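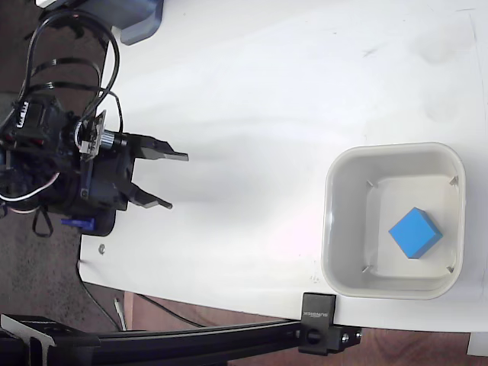
Ticket 352
Category: Furniture and fittings
Item: Work table, white top, with front rail
Location: Endska building, Skirngate room
Priority: Normal
Status: Closed

Summary of request
The user reports that the white storage bin shifts when items are placed in it, and that grey marks on the tabletop remain after regular cleaning. The user asks whether the top needs to be replaced.

Initial review
The request was assigned to Severin Eberhard, Facilities Support. The photograph on the ticket shows the square bin on the right side of the table with one blue cube inside and a metal clip near each inner corner. Faint grey smudges are visible on the tabletop. The black rail along the front edge is in place, together with the clamp bracket marked SUNBOX and the mounting block with the round knob.

The marks could not be assessed from the photograph alone – a visit was scheduled for 9:20 a.m.

Work log

9:20 a.m. Table cleared by the user before arrival. Bin emptied and lifted. The underside was found to be dusty, as was the surface below it.

9:35 a.m. Tabletop wiped with a damp cloth and mild soap. Most of the smudging came off. Two marks remained.

9:50 a.m. Remaining marks treated with Tagle surface cleaner, left for 2 minutes and wiped. One mark was removed. The other is a shallow scuff in the finish and will not respond to cleaning. It does not affect use of the table.

10:05 a.m. Underside of bin washed and dried. Clips checked by hand and found to be firm. Bin returned to its place on non-slip pads from Ostumik stock. No movement was noted when the bin was pushed lightly from each side.

10:15 a.m. Front rail checked. Knob on the mounting block found to be slightly loose and tightened by hand. Clamp bracket secure. The small round screw head near the corner of the tabletop sits properly and was left as found.

Resolution
Replacement of the tabletop is not approved at this time. The bin is stable and the surface is fit for use.

Instructions to the user
Please wipe the surface with a damp cloth at the end of each working day. Do not use scouring pads or undiluted bleach. Lift the bin when cleaning and do not slide it across the top. Should the bin begin to shift again, reply to this ticket within 20 days and it will be reopened. After that period, a new request is required.

User response
Confirmed. The bin has stayed in place and the ticket may be closed. Please send two spare pads when convenient.

Support note
Spare pads sent by internal mail. Ticket closed in August.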